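Last edited June 8, 2025. Written for partners and office managers at small accounting and bookkeeping practices who keep being told to outsource their payroll work. Send corrections to Desmond Hutchins.

# White-label payroll for small accounting firms: questions we get

We are a buying group of small practices in and near Flomville. We don't sell payroll and we take no referral fees from anyone who does. Most of what follows comes out of member experience with two providers, Murnora and Gravix, plus a lot of reading of contracts that somebody should have read before signing.

## The basics

### What does "white-label payroll" mean?

Another company runs your clients' payroll and your firm's name goes on it. The client gets pay stubs with your logo, a portal with your colors, and an email address that looks like yours. You pay the provider a wholesale price and bill the client whatever you like.

### So it's a reseller deal?

Mostly, yes. Providers prefer the word "partner." Read the agreement and see which side can change the price on short notice, and then decide how much of a partnership you think it is.

### Is it as profitable as the brochures say?

We doubt it. The usual pitch takes the wholesale price, takes a retail price somebody picked, and calls the gap your margin. It leaves out the time your own staff spend chasing hours, explaining a garnishment to an upset owner, fixing a wrong start date, and answering the phone at 4:50 on the afternoon before payday.

One member, Conceição Pacheco, kept honest time on it for a quarter. She had 18 payroll clients on Gravix. Her margin was positive, but once her own hours were charged at what she bills for tax work, payroll was the worst-paid thing the firm did. She kept it anyway. Her clients wanted one office to call, and three of them had said so while renewing.

### Should we just do payroll in-house?

Maybe. If you already have someone who knows it and likes it, in-house gives you control and somebody to walk over and ask. The trouble is vacations, illness and resignations. A firm with one payroll person has a payroll department right up to the day she gives notice.

### Or should we refer it out and stay clear?

We think this gets dismissed too quickly, mainly by people with something to sell. Sending a client to a decent payroll company and asking only for read access to the reports is a perfectly respectable choice. The sales argument against it is that the payroll company will steal your bookkeeping client. It has happened to members. It hasn't happened often.

## Pricing

### How do providers charge?

There are three common ways, and most contracts mix them:

- A monthly base fee per client company, plus an amount per employee paid.
- A fee per pay run. Looks cheap until you have a restaurant on weekly pay with off-cycle checks.
- A volume tier, where you commit to a number of client companies and pay for that number whether you have them or not.

The third is the one that hurts. Adom Frimpong's firm signed for a tier of 50 companies because the unit price was so much better than the one below it. They had 33 at the time and a sales rep who was very sure about their growth. They paid for seventeen companies that didn't exist until the term ran out.

### What gets left off the quote?

Ask about every one of these in writing:

- Year-end forms, including reprints and corrections
- New state registrations
- Amended returns, and who pays when the error was the provider's
- Off-cycle and voided checks
- Data export when you leave
- "Onboarding," which on one quote we saw was billed per employee

If the answer is "we've never had a problem with that," you haven't been given an answer.

### Is the introductory rate worth taking?

Take it if the contract works for you at the full rate. Work out your numbers as if the discount didn't exist. Look at when it ends, too. Several members found theirs ended in the middle of a committed term, in August in one case, with no right to walk away.

### Can we mark it up as much as we want?

Under most agreements, yes. Some providers set a floor or a "suggested" retail price. We would be careful about going too high with clients who can look up the public price of the same software, because the portal often gives the game away. Open the page source or the footer of a pay stub and the real name is sitting there. Clients do notice.

## Risk and responsibility

### Who is liable if payroll taxes are filed late?

As far as the tax authorities are concerned, your client generally remains responsible for its own payroll taxes, no matter how many firms stand in the middle. What you and the provider owe the client, and each other, depends on your contracts. Providers like to advertise a "guarantee" that covers penalties and interest. Look for the exceptions. We've seen guarantees that dropped away if information came in after a cutoff, if the client's account was short, or if the partner firm had "edit access," meaning every partner firm that ever used the thing properly.

Get your own lawyer and your own malpractice carrier to read it. This page is a page of opinions from accountants.

### Who holds the money?

Ask this first, before you sit through a demo. In some setups the provider pulls wages and taxes from your client's bank account and holds the tax money until it's due. If that company fails or misuses the funds, your clients may still owe the taxes. You want to know:

1. Whose name is on the account.
2. Whether client money is kept apart from operating money.
3. Who audits it, and whether you may see the report.
4. How the client can check for itself that deposits were made.

On number four, have every client set up its own access to its federal tax payment records. It takes a little time and it is the only check in the whole arrangement that doesn't rely on the provider's word.

### Does our insurance cover this?

Don't assume so. Payroll processing is excluded or limited in some accountants' policies, and handling client funds is treated differently again. Call the broker, describe what you'll be doing in plain terms, and ask for the reply by email. Mareike Strobel did this after she had already signed up her first batch of clients and spent an unpleasant couple of weeks waiting to hear.

### The provider says it's "fully compliant." Good enough?

Compliant with what? Ask which states, which local taxes, and which industries they turn down. Murnora told two of our members different things about the same city tax within a month. Both answers came from polite, confident people.

## Switching and setup

### When is the best time to move clients over?

January 1, if you can manage it, so that year-to-date figures don't have to be carried across. The start of a quarter is second best. Moving mid-quarter is possible and every provider will tell you it's easy. Budget for the quarter's returns to need a second look.

### How long does setup take?

Longer than quoted. The software part goes quickly. What drags is getting power of attorney forms signed, bank accounts verified, and the missing state account number found by a client who swears they never had one.

### Should we run both systems side by side?

Yes, for at least two pay runs per client, and compare net pay by employee, line by line. Cordeiro Bookkeeping moved 123 employees across several clients without a parallel run, on the provider's advice. Retirement deductions had been mapped as after-tax for one group. Lourenço Teixeira found it while looking for something else.

### What do we tell clients?

Tell them the truth: that an outside company processes the payroll, and which one. You may even be required to under your state's rules or your professional standards on sharing client information, so check both. White-label providers sometimes hint that it's smoother to keep quiet. We disagree — a client who learns it from a bank statement will wonder what else you left out.

### Do we need to change our engagement letters?

You do. Payroll should have its own letter or its own section, with cutoff times, what the client must supply, what happens when the account is short, and who answers which questions. Don't use the provider's template without reading it. Theirs protects them.

### Do we need extra office space or equipment?

No. A second screen helps for the side-by-side comparison, and a door that closes is useful for wage calls. Otherwise whatever you have will do.

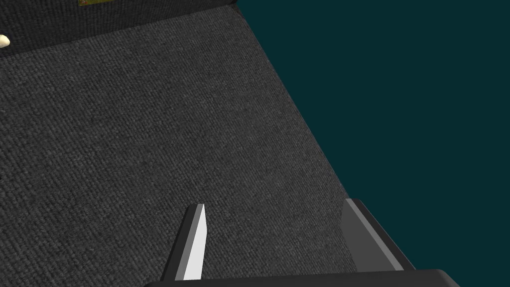
## Getting out

### What should the exit terms say?

At a minimum: how much notice, what it costs, who prepares the returns for the quarter in which you leave, and what format your data comes back in. "PDF" is a bad answer. You want employee records and pay history in something another system can read.

### Can the provider go after our clients when we leave?

Read the non-solicitation clause both ways. Several contracts forbid your firm from approaching the provider's customers and then define your clients as the provider's customers. We've gotten that wording struck out twice just by asking.

### Which provider do you recommend?

Neither, as a blanket answer. Members using Murnora complain about support, and members using Gravix complain about fees. Ask any provider for two references who have been there longer than three years and one who left. Most will give you the first two. How they handle the third request is worth knowing.

### Can we see a marked-up contract?

Members can request one from Desmond, with names removed. Please don't forward it outside your firm.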